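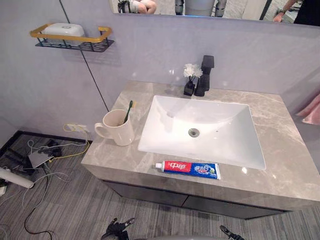

Keeping a stone vanity top in good order mostly comes down to what you leave standing on it and for how long. Water does very little harm to a sealed slab. Toothpaste, soap and hair products do more, and they tend to be left in the same few spots every day. A tube of toothpaste lying along the front edge is the usual one: put it in the mug next to the toothbrush, or up on the wall shelf with the soap box, and the edge needs far less attention. The answers below cover the Vornby vanity, with the stone top and undermount sink, and were last revised on August 30, 2021.

## Daily care

**What should I clean the stone with?**

Warm water, a drop of washing-up liquid and a soft cloth. Wipe it over, rinse the cloth, wipe again and dry. Don't use vinegar, lemon, limescale remover or anything sold as a bathroom descaler on the stone. They take the polish off and leave a dull patch that can't be wiped away.

**And the sink?**

The white basin is tougher than the stone and will put up with an ordinary cream cleaner. Keep the cleaner below the rim. If some gets on the stone, rinse it off straight away.

**Can I use limescale remover on the drain?**

On the chrome ring, yes, if you put it on a cloth first and rinse after a minute or two. Don't pour it from the bottle. Splashes end up on the worktop.

**How do I clean a matt black tap?**

With a damp cloth, then a dry one. Scouring pads leave shiny marks on a matt finish. White spots are dried hard water and will usually lift if you lay a wet cloth over them for a while.

## Stains and marks

**There is a white crust where the toothpaste lives. How do I get it off?**

Soften it with a wet cloth for ten minutes and push it off with a plastic card. A second go may be needed. Don't use a knife.

**My mug has left a ring.**

If the ring is darker than the stone, it is probably damp that has got in, and it should fade once the area has been left clear and dry. If it is paler than the stone, the polish has been marked. Small marks can be improved with Fello polishing paste, but larger ones need a stone restorer.

**Does hair dye come out?**

Sometimes. Blot it at once, don't rub, and write to us with a photograph before trying bleach.

## Sealing

**How often should the top be resealed?**

Once a year for a family bathroom. Many people pick a month and stick to it; we suggest October, before the windows stay shut for the winter. To check whether it is due, put a few drops of water on the stone and leave them for 14 minutes. If the stone underneath has darkened, reseal.

**Do I need to empty the whole room?**

No. Clear the top, take vases and mugs away, and dry the slab thoroughly the night before. Wipe sealer on thinly, including the front edge and the side that faces into the room — people often do the top and forget the side.

## Floor and cabinet

**Can I mop under the cabinet?**

Yes, with a mop that has been wrung out well. Standing water against the base is what makes panels swell. Dry the end panel near the floor when you have finished, and check it again after long showers.

**Where is the best place for the hand towel?**

Close to the sink, so that hands don't drip across the stone and down the cabinet front. A hook on the wall beside the vanity suits most small bathrooms.

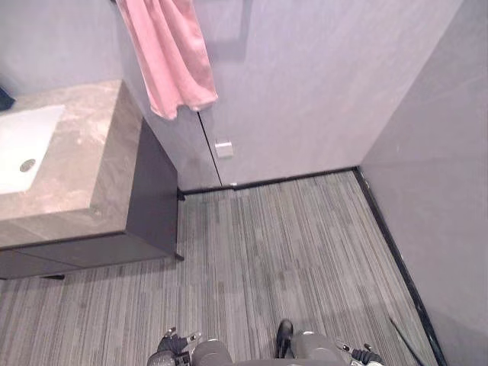

Melahat Altıntaş wrote that moving her towel next to the basin had put a stop to the drips, but that it never dried properly when hung in folds, and she now swaps it every 2 days. We would agree with that. If you have space for a rail, spread the towel out flat.

## Parts and orders

**Can I buy a replacement drain or drawer front?**

Both are kept in stock. The drain is part 397 and the drawer front is part 905. Drawer fronts are sold singly, so please say whether you need the left or the right.

**Who do I contact about a cracked top?**

Samer Rawashdeh at the Hilledberg service desk deals with stone. Send your order number and one photograph taken in daylight.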